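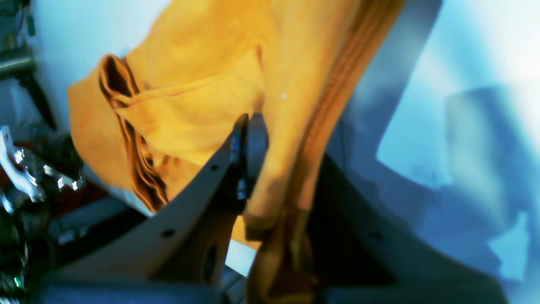

橙色和黄色的一个下午：衣物整理小图集

十一月一到，衣柜就该换季了，我家每年都是这样，先是某个早上突然冷得穿不住短袖，然后翻箱倒柜找毛衣，翻完之后床上、椅子上、门把手上全是衣服，再然后才肯老老实实坐下来整理。今年我们把这件事挪到了 Ellery 的整理室来做，地方宽敞，桌面又大又平，一件衣服可以完完全全摊开，袖子不用耷拉到桌子外面去，光是这一点就让人心情很好。

我叫 Merle Katene，在 Jastik 的家居整理栏目里写了好些年衣柜、抽屉和床单的事情。常来的朋友都知道我话多，图集也能写成长信，这次也一样，照片只有几张，话倒是一大篇，您不妨泡杯茶慢慢看（我自己写的时候已经喝到第二壶了）。

这次的主角是短袖T恤。短袖这种东西大家都觉得最好叠，随手一对折就塞进去了，结果每到第二年夏天拿出来，胸口正中间一道死褶，熨斗来回走好几遍还看得见。我统计过自己家的：换季要收起来的T恤一共30件，去年用随手对折的办法，今年六月拿出来的时候有23件需要重新熨。这个数字我写在抽屉内侧的小纸条上，用来提醒自己。今年下决心好好叠，叠之前先好好摊平。

先说颜色。我一向劝大家换季时按颜色分批来做，一批只处理相近的颜色，眼睛不累，手也会慢慢找到节奏。从暖色开始最舒服，外头天灰蒙蒙的，桌上有一块暖暖的颜色，人就不犯困。橙色这一批里有几件是我自己特别偏心的，那种烧过一样的橙，像柿子皮晒到半干时候的颜色，洗了很多水也还是好看，配牛仔裤、配卡其裤都不出错。

摊衣服有个顺序，我喜欢横着放，领口在左手边，下摆在右手边，这样叠的时候人不用绕着桌子走。先把肩膀的位置放好，再从领口往下摆的方向慢慢捋，手掌放平，不要用指尖去拽。指尖一拽，布料就会歪，尤其是穿了几年的旧衣服，侧缝本来就有点拧，越拽越拧。

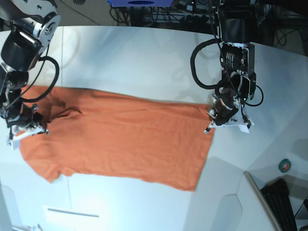

橙色短袖横着摊在桌上，领口朝左，下摆朝右，领口附近还有一道颜色较深的褶子。

领口附近的褶子是最顽固的，大家不要着急。领子那一圈的织法和衣身不一样，弹性大，容易自己鼓起来，您压下去一点，它又悄悄拱起来一点。我的办法是先不管它，把衣身捋平以后，再回过头来用两只手从领口两侧轻轻往外送，送到肩线的位置停住，等一会儿再松手。多送几次，它会听话的，就算不完全听话，也不影响后面怎么叠。

衣身上那些软软的细纹，我劝大家放过它们。以前我是个非常较真的人，一件T恤能捋上好半天，我母亲在旁边看得直叹气，说你这是叠衣服还是糊窗户纸。后来我想开了，棉布有一点自然的纹路是很好看的，穿在身上，体温一暖，自己就松开了。真正要紧的是那些又深又直的折痕，多半出在上一次收纳时被压住的地方，这种才值得花力气。

关于桌子我也要多啰嗦几句，每次都有人来信问。叠衣服最好用浅颜色的台面，衣服的边在哪里，一眼就分得清，线头、绒毛、漏掉的小纸屑也藏不住。高度呢，以站着的时候手肘稍稍弯一点为准，太低了腰疼，太高了肩膀酸。我在家里用的是餐桌，饭后擦干净，铺一层旧床单就能干活，床单也要挑素一点的，花纹太热闹的话，叠着叠着就不知道哪条是衣服的边了。

摊好的衣服不必马上叠，让它在桌上歇一歇，这个时候正好检查。我自己检查的路线是从领子开始，顺着肩膀看到袖口，再看腋下，然后沿侧缝一路看到下摆，最后翻过来看背面。领子看有没有松，袖口看有没有脱线，腋下看有没有发硬的汗渍，下摆看那一圈缝线有没有断。有问题的单独放一边，别跟好的混在一起收起来，不然来年它还是坏的，您还要再生一次气。

顺便说说袖子。短袖的袖子最爱作怪，明明身子已经平平整整了，它还要歪着、皱着、缩成一小团。横着摆的时候，靠自己身体这一侧的袖子会朝着人伸出来，很容易被肚子蹭到，我不知道蹭乱过多少次。现在我学乖了，干活的时候离桌沿退开一小步，或者先把这一侧的袖子收进去，再去管另一侧。

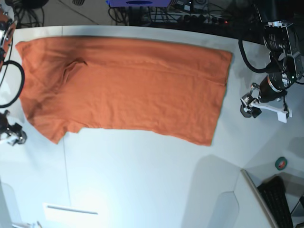 叠法与收纳

衣服摊好了，接下来才是大家最想看的部分。我的叠法没有什么秘密，是多年前在 Wustlow 的一家小旧衣铺里跟店主学的，那家铺子的T恤全都立着摆在木格子里，像书脊一样，一眼望过去什么颜色都看得见，我站在那儿看得走不动路，店主被我问烦了，干脆拿了一件当场叠给我看。回来之后我又按自己家抽屉的深浅改了改，就成了今天这个样子。

第一步，衣服正面朝下。横着摆的话，先把远处的长边往中间折，折到衣身三分之一的地方，袖子跟着过来，再把袖子往回翻，让它平躺在折过来的那一条上面。袖子的尖角尽量不要露在外面，露出来的话，放进抽屉之后会钩住旁边那一件。

第二步，近处的长边照样来一次。折完以后，衣服变成一个长条，两边应该差不多平行。旧T恤的下摆常常是斜的，一头长一头短，这个时候千万不要硬把它拉齐，以中间为准，两头差一点就差一点，叠起来之后谁也看不出来。要是下摆斜得厉害，可以把长出来的那个角往里收一点点。

第三步，从下摆往领口的方向对折，下摆不要一直盖到领子上，留出两指宽的距离。这两指宽是我从那位店主那里学来的最有用的一招，留了它，领子就不会被压出一条硬边来。

第四步，再折成三折，立起来。立得住，就说明松紧正好；立不住，往一边倒，就是折得太松了，打开重来一遍也不费事。厚一点的布折三折，薄的可以折四折，各家的抽屉不一样，您可以先叠一件放进去比一比高度，再叠剩下的。

说到抽屉，我家放T恤的那一层，内侧的深度刚好能容下14件立着的短袖排成一列，再多就要硬塞了。硬塞是收纳里头最伤衣服的一件事，拿的时候一抽，左右两件跟着一起出来，前面所有的工夫都白费。所以我宁可空出一点位置，空的地方放一小袋干燥的薰衣草，或者干脆就空着。剩下的放进布盒子，搁在衣柜顶上，盒子侧面夹一张小卡片，写上颜色就够了，不必写得太细，写得太细以后反倒懒得更新。

布盒子我用的是 Mirnon 的一款老式样，灰扑扑的，用了很久，盖子已经有点塌。常有人问我买什么盒子好，我的回答总是先别买，把鞋盒找出来用一个季节再说。用过一个季节，您就知道自己到底需要多高、多宽、几个了，这时候再去买，一般不会买错。我早年没有这份耐心，一口气买了一大堆，尺寸没有一个合适的，现在全在阳台上装花肥和旧报纸。

黄色的那一块布，我也想说说。每次整理衣服，我都会顺手把家里的毛巾和软布一起过一遍，它们和T恤一样都是软的，用的是同一双手同一种力气，放在一起做很顺。芥末黄是我最喜欢的毛巾颜色，亮的地方像刚剥开的橘子瓣，褶子深处又沉成琥珀色，挂在浴室里，早上迷迷糊糊进去洗脸，看到它就精神一点。有读者写信说黄颜色不耐脏，我的体会恰恰反过来，最显脏的是白，其次是藏青，沾一点毛絮就看得一清二楚，黄的倒是很宽厚。

毛巾这类厚软的东西，拎起来的时候要抓住边，抓中间的话，四个角会各往各的方向垂，堆在一起层层叠叠的，放下去还得重新理。找边也有窍门：顺着布往下摸，摸到一道硬一点的、缝过的棱，就是它了，沿着这道棱走到头便是角。两个角都捏在手里，轻轻抖两下，再往桌上放，十有八九是平的。要是布太大，一个人的胳膊不够长，就先对折再抖，或者请家里人搭把手，小孩子特别喜欢干这个活，抖起来带风，他们能笑上半天。

叠毛巾我不讲究立着放，对折、再对折，折口朝外码成一摞就行。折口朝外的好处是拿的时候只会拿到一条，不会手一伸，捞出来一个角，后面拖着三条。浴室柜子湿气重的人家，毛巾别码得太高，隔几天把最下面的换到最上面来，轮着用，旧得也均匀。

角落与地面

我有个习惯，收工之前一定要看一眼地上。袜子、扣子、洗标上剪下来的小线头，最后都会跑到地上去，跑到您想不到的地方去。在 Ellery 干活有一个好处，地是浅米色的，深颜色的东西落上去一眼就能看见，浅颜色的就要蹲下来侧着光找了。我在家铺的是花地毯，掉一粒扣子，找上20分钟是常有的事，有一回找到最后，发现扣子在我自己的拖鞋里。 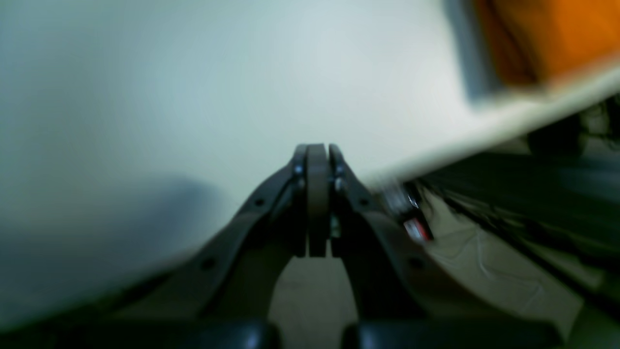 中间的空当里，露出一小块浅米色的地面，略带一点纹理。

地面收拾好了，心才算真正放下来。我喜欢从最里面往门口扫，扫帚压低一点，绒毛很轻，动作一大就飞起来了，刚叠好的衣服又沾上一层。衣服整理完的地面灰不多，多的是绒，用微微潮一点的抹布比用扫帚快，擦完在水盆里搓一把，看看盆里漂起来的那些细毛，您就知道一季的衣服要掉多少东西了。

几个常被问到的小问题

旧T恤什么时候该淘汰？我的标准很宽松，领子松到露出锁骨下面一大片，或者腋下磨得透光，就可以退下来了。退下来的先当睡衣，睡衣当不成了剪成抹布，棉的抹布特别吸水，擦窗户、擦鞋都好用。剪的时候把缝线的部分剪掉，缝线硬，擦镜子会留印子。

洗完多久可以收？一定要干透。手摸着干了还不算，领口和下摆这两处布厚，常常外面干了里面还带着潮气，贴在脸颊上试一试，有一点凉就再晾一晚。南方的朋友十一月里最头疼的就是这件事，我建议挑一个有太阳的中午，晾到下午三四点钟就收进来，别等到傍晚，傍晚的潮气又回去了。

有印花的怎么叠？印花朝里，中间隔一张薄纸，尤其是那种摸上去有点胶感的印花，夏天一热会自己粘自己，揭开的时候那声音真是让人心疼。纯色的就省心多了，像橙色那件，怎么折都行。

孩子的衣服也这么叠吗？也可以，尺寸小，折两折就够。不过我更愿意让孩子自己来，叠得歪一点没有关系，立不住也没有关系，他们自己叠的，找起来就知道在哪里。我侄女把她的短袖全部卷成了小卷，说是寿司，橙色的是三文鱼，黄色的是玉子烧，我看着也挺好，没有去改它。

下一批打算做蓝色和绿色，还有一大包不成对的袜子等着我。您家里如果也有什么难叠的东西，床笠也好，带帽子的卫衣也好，欢迎写信到 Jastik 的栏目信箱，告诉我尺寸和料子，我先在自家餐桌上试几遍，再写出来给大家看。床笠我已经试过两次了，目前为止还是床笠赢。

文字：Merle Katene
地点：Ellery 整理室
栏目：Jastik 家居整理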